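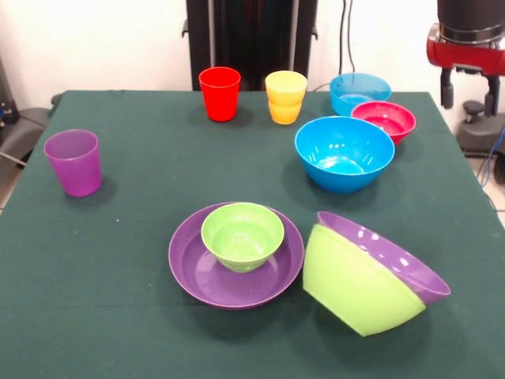 Uddin, kitchen lead, Temside canteen
1 September 2021

Quick tips from the dish-sorting table. We've had the arm since February, it does the stacking now, we do everything else.

Spread the stuff out before you start it. Cups toward the back, bowls up front, open cloth between them if you can. Ours is never perfect and thats fine.

Pull nested cups apart by hand. Same for a bowl that's tipped over inside another one -- two seconds for you, a lot longer for the gripper.

Dark green cloth under bright plastic. Stops the sliding, and you spot crumbs. Shake it out every 15 minutes at lunch.

Keep sleeves and apron strings away from the arm. Stop button first, then reach.

Jobs have moved about a bit. Four of us used to stack, now one minds the table and the rest are on prep and serving. Wrists are better. It's duller though -- so swap evry hour, don't leave the new person there all shift.

383 pieces on a normal lunch. Write jams on the Fultier sheet by the door, even the little ones, or the hours get planned without us.

Chipped plates go in the gray tub, not back on the tabel.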